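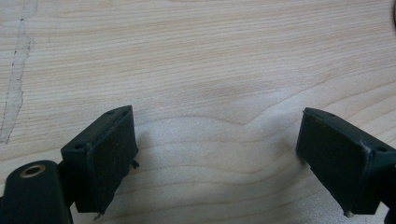 About Us

Last updated: March

Hi, and welcome! I'm the one who answers the phone, sweeps up the thread and teaches most of the classes at Massawe Sewing School. We're on the upper floor of the old seed store in Olcombe, up the green stairs, and if the street door sticks you have to lift it a bit as you push.

I learned to sew from my aunt, who took in alterations at her kitchen table and let me unpick things for pocket money. I unpicked for two whole summers before she let me near the machine (I was furious about it at the time), and it's still how I start people off. You find out an awful lot about how a pair of pants is put together by taking one apart. My aunt was a Massawe, so the school has her name on the door and I have her good scissors, which are not for paper, please.

For years I worked in the alterations department of a big store over in Nondham, hemming prom dresses and taking in suits. I loved the work and I liked the people, but customers kept asking me the same thing while I had pins in my mouth – could you show me how to do that? So I started a Monday night class in my own front room with four chairs and two machines. By the second winter we had people sewing in the hallway, and my family asked me very nicely to find somewhere else.

The room we have now is 900 square feet, with big windows down one side and a long cutting table that I'm very proud of. There are ten machines. They're all the same basic model and they've all been dropped at least once, so don't be scared of them! We also have two overlockers, a steam iron that hisses like a goose, and a wall of zippers sorted by length. I keep a mending log too, a fat blue notebook by the door, and everything that gets fixed in class goes in it with a line about what was wrong. We've just passed 2,170 entries. Most of them are jeans.

What we teach

Beginners' Sewing runs for six weeks and starts with threading up, straight seams and a drawstring bag. After that you pick your own project. People choose pajama pants, aprons, cushion covers, sun hats for the grandchildren, and once a full set of curtains for a camper van, which took up the whole cutting table and most of the floor.

Mending Night is every Monday at 6:30 p.m. and you don't need to book. Bring the thing that's broken, washed if you can manage it. I'll help you work out what to do with it, and then you do it. I won't do it for you, even if you make the face.

Next Steps is for people who can follow a pattern and want their clothes to fit better. We do bust darts, sway backs, sleeves that let you raise your arms, and a lot of standing around in muslin while somebody else pins you. It's a slow class and I think it's the best one we run.

School-break workshops are for ages nine and up. Bucket hats are what they nearly always ask for – six wedges and a brim in most of the patterns we use, with plenty of room on the front for whatever they want to stitch on.

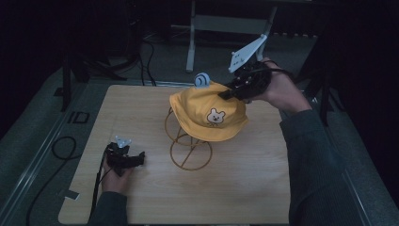
Peninah Kimaro told me she'd put off signing up for three years, convinced that everyone else would already know what a bobbin was, and that when she got here two of them were holding theirs upside down. She wanted me to put that on this page, so there you go, Peninah. She's in Next Steps now and making a winter coat, fully lined, in a very loud check that she has matched at every seam.

Fabric and bits

You're welcome to bring your own fabric. If you'd like to buy some here, I keep a shelf of plain cottons, denim and linen mixes, along with thread, elastic and interfacing. The linen comes from Undetti, a family business that sends us their roll ends, so what's on the shelf in spring may well be gone by summer and I can't promise more of any one color. Good cotton offcuts go in the basket under the stairs, free to anyone who'll use them. Quilters, I'm looking at you.

Coming to see us

I'm usually here from ten in the morning, and you can drop in for a look as long as there isn't a class running. Parking is behind the feed shop. The stairs are steep, so if they'd be a problem for you, call me first – I do one-on-one lessons downstairs in the back room, same price, same machines. There's tea. Bring your own mug if you like a big one.

Contact: Massawe Sewing School, Olcombe | © Massawe Sewing School. All rights reserved. | Back to top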